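Threads > Small spaces > Thread by the owner of the flowery corner

1/ A few of you asked after the flowery corner, so I'm putting it all in one thread, and I'll apologise now for the length (you know what I'm like). It was meant to be a quick job back in April. It became the thing I think about when I'm brushing my teeth.

2/ The panels first. They're white with big grey flowers, yellow in the middle, on brown branches, and then lots of soft pale yellow blossoms in between. I found them at Fornham, who had the last few tucked behind some dreadful stripes, and I paid £80 for the lot, which I still think was very fair.

3/ The surface underneath is from Stoken. I wanted dark grey and a bit of life in it, and this one has white veins wandering all over the place and rusty streaks running across. I had the sample propped against the kettle for weeks before I made up my mind!

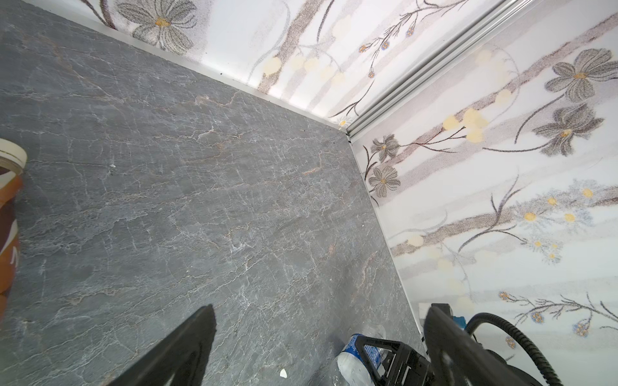

The corner where the two panels meet, silver trim and all.

4/ Now, the trim. I went back and forth on white or silver and I'm so glad I went silver. The ridged piece up the corner picks up the light beautifully. It was the fiddliest bit by a mile, though, and I ruined 40 cm of the thin strip learning how to cut it (a fine blade and a lot more patience than I had that morning).

5/ Yes, I can see the crumbs. A dark surface shows every white speck, so if you're a wipe-down-once-a-week sort of household, do think about it before you order. I keep a soft brush handy and it takes me 20 seconds.

6/ Then there's the bottle sorting, which is what the corner is mostly for these days. Empties go in the see-through lavender bin at the back. I love that bin. It's the wrong colour for everything and somehow lovely against the flowers, and you can tell at a glance how full it's getting.

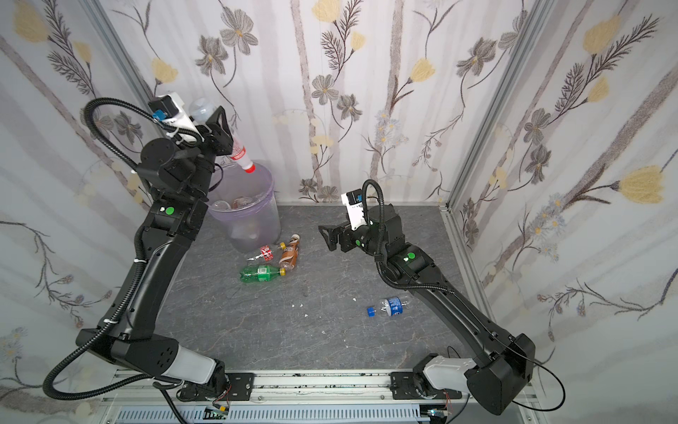

7/ WHAT GOES IN
Plastic drinks bottles: water, fizzy, the coffee ones. I leave the caps on so they don't go wandering. Last time I took a load to the collection point at Killorham it came to 253 bottles, and I had to make two trips from the car with my arms full.

8/ Someone asked whether the pattern is the Kalniņš one. Mine came without a label, so I really couldn't say, but if you've got theirs at home do post a picture and we can compare petals. I'd love to see it next to a paler worktop too, as I'm already wondering about the hallway.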